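Betska Wrist Camera Kit for Robot Hands

Supplied by Silness
Order reference: 499
Updated 2/17/24

The Betska kit provides a close view of the hand and its immediate surroundings while the robot is at work. It is intended for laboratories, colleges and workshops which already operate an arm with a fingered hand and wish to record its movements from the wrist.

Each kit contains two cameras, four mounting clips, a cable set and a printed fitting guide. The cameras weigh 34 grams each and may be fitted on either side of the wrist. Existing covers can normally stay in place – customers with padded sleeves should consult the fitting guide before ordering.

The view is deliberately low and near. Part of the arm housing will remain in view alongside the fingers, and floor markings can be followed past the fingertips when the hand is carried close to the ground.
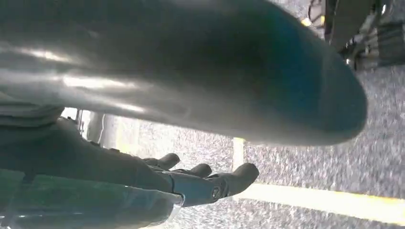

Nabila Fahmy asked whether the clips could be moved from one arm to another without repeating the whole set-up. They can, provided that both arms use the same wrist fitting. The camera angle should be checked again after each change, and the new position entered in the recording software.

Recordings are saved in a common video format and may be opened without a licence. The kit works with the Kaushik controller and with the Breven controller, although the latter requires a separate adaptor.

Orders placed before the end of April include one remote fitting session. Enquiries about adaptors, spare clips and longer cables should be addressed to Anas Benkirane at the Silness sales office.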